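Fatthorpe Growers Association
Minutes of the general meeting, 16 Mar 2021

Present: Kausar Siddiqui (chair), Fahad Niazi, Saqib Malik, Humaira Jatoi, Knut Eichhorn (minutes).

1. Crop loans. Fahad Niazi reported that 2445 was the figure owed by members to the Pirzada seed store at the end of September. Interest is still being added each month. Two households have sold land to keep up – both asked not to be named.

2. Price of wheat. The buyer at Drultumora offered 1812 per load against 2920 last season. Saqib Malik said this does not cover diesel and fertilizer. Members agreed to hold their grain until the next offer.
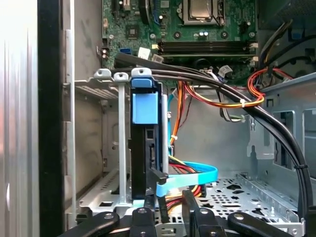 Would the state loan relief cover money owed to the seed store?

Only bank and co-op loans are covered, so store debt stays with the farmer.

3. Letter to the district office. Humaira Jatoi read a draft asking for store debt to be included. Knut Eichhorn wanted the line on crop insurance moved to the top. Agreed with that change. Kausar Siddiqui will sign.

4. Well pump. Repair put off – no quote received.

Action: Fahad Niazi to collect loan papers from members who have not handed them in.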